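The Dastix Breakfast Kit
Posted 12th January by Marisol Paucar

I've been putting together task kits for teleop rigs at Lolteck for a while now, and the one I get the most email about is the breakfast kit. So it finally gets a proper page! If you're collecting demonstrations for a two-arm setup and you're tired of stacking blocks, this is probably the one you want.

What you get is a tabletop scene you can unpack, lay out and start recording on the same morning. There's a two-slot toaster, a round plate, a set of sliced bread, a gridded tablecloth and a bag of artificial fruit (a persimmon, an apple and a peach). The main task is bread from plate to toaster slot. It sounds like nothing. Then you try driving it with a leader arm and discover how thin a toaster slot is when you're looking at it from the wrist.

I ran our own first batch on this kit before we started selling it, 90 episodes with wrist cameras going on both arms, and I changed a few things after watching them all back. The fruit is the big one. My early layouts had only the toaster and the plate, and the policy we trained on them fell to pieces the moment anybody left something else on the table. Now the fruit goes in from the start, and I move it or take pieces away between episodes. Shiny skin on the persimmon and the apple, fuzzy on the peach, so you get a decent spread of surfaces too.

The cloth is the other thing people ask about. Yes, the grid is useful for putting things back where they were. No, it doesn't have to be perfectly flat. I used to iron mine (really) and I've stopped. A few wrinkles in the training data never hurt me, and you'll have them on deployment day anyway.

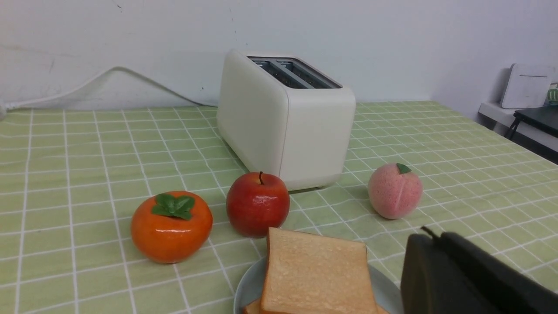
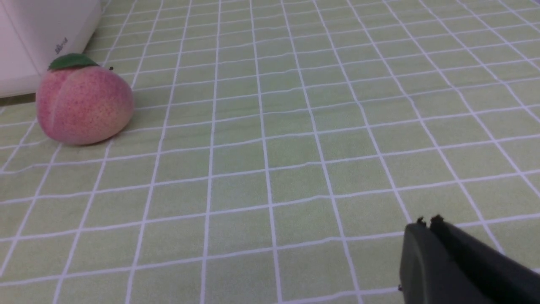
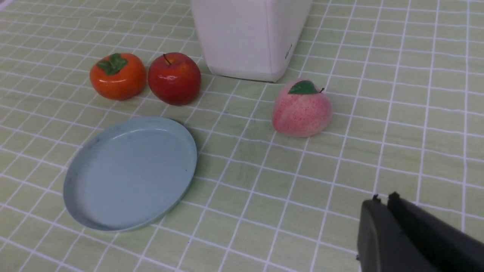
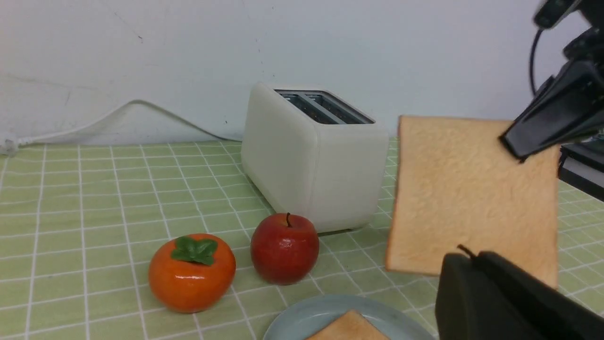 Wrist camera views of the kit on its gridded cloth. The slice is up in the gripper in the last one.

On to how I'd set up your recording, because the kit comes with a layout card but the card is short. Put the toaster toward the back of the table and the plate toward the front, with enough room between them for both arms to work. I like to record in blocks of 30 and then stop and look at what I've got — it's very easy to fall into doing the same lovely smooth motion every single time, and then your policy only knows one way to pick up a slice. Turn the toaster a little. Slide the plate. Start with the arms somewhere awkward.

Keep your fumbled grasps, too, as long as you recover. I tag mine as "recovered" and leave them in. The ones where I give up and reset by hand go in a separate folder, and I'd suggest you do the same from day one. Sorting them out later is miserable, ask me how I know!

We've tested the kit on the Meng two-finger gripper and on the Dramberg one with the longer fingers. Both manage the bread. The Dramberg is nicer at the slot, the Meng is more forgiving on the plate, and if you have something else that closes to slice thickness I'd expect it to cope. Write to me if you're not sure and tell me your finger width.

A few practical bits. The toaster is there as a target only, so leave it unplugged while you record. Swap the bread when the crust starts looking chewed. The cloth can go in a regular wash, cold.

The kit is $63 and that covers everything listed up top, plus 3 printed layout cards. Arms, grippers and cameras are not included. Spare fruit and a second cloth can be added to any order, and I'll throw in my episode naming sheet if you ask for it (it's only a spreadsheet, but it's saved me a lot of grief).

Next up is a version with a bowl and spoon, which I'm hoping to have ready in February. If there's another kitchen task you'd like to record and can't find the props for, send it over, I keep a list.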